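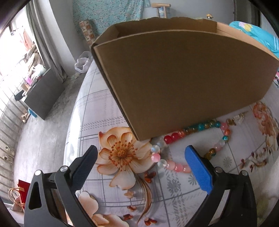 About Dinix

Home - Company - About Us

Dinix runs managed DNS and domain hosting for small and mid-sized businesses. We keep domain names pointing where they should, filter out known malicious addresses, and answer the phone when something stops resolving. The company has been independent for 12 years and is owned by the people who work in it.

Luzius Baumgartner and Ritu Joshi started Dinix after working together on the network team of a regional internet provider. Many of the support calls they handled there came down to a bad DNS record, an expired domain, or a change made by someone who had since left the company. They wrote a small tool to track those changes and sold it to two local customers. That tool became Gerkis, the control panel our customers still use to manage their records.

What we do

Our main service is hosted DNS, with servers at 10 sites. Every plan includes DNSSEC signing, a full change history and email alerts before a domain expires. We also offer Skirklow, a filtering resolver for offices and schools. Skirklow blocks phishing and malware domains at the lookup stage, so there is no software to install on each device. Administrators can add their own block and allow lists -- most of them do within the first week.

We do not sell lookup data, and we do not put ads on error pages. Query logs on Skirklow are deleted after 2 days unless the customer asks for a longer period in writing.

Who we are

There are 19 of us. Luzius looks after the network and Ritu runs the business side. Aldana Painemal leads support, and her team also handles domain transfers from other providers. Kedir Habte heads development on Gerkis. Eldana Lemma joined us when we took over Gashaw, a small registrar, and she is in charge of registrations and renewals. Former Gashaw customers can still log in with their old account names.

Support

Phone support is open on weekdays and on Saturday until noon. Outside those hours an on-call engineer responds to outages. Routine requests, such as adding a record or changing a contact, are best sent through Gerkis, where they are logged against your account.

Planned maintenance is posted on the status page ahead of time. For sales questions or a copy of our data processing terms, use the contact form.

Contact - Careers - Status - Terms of Service - Privacy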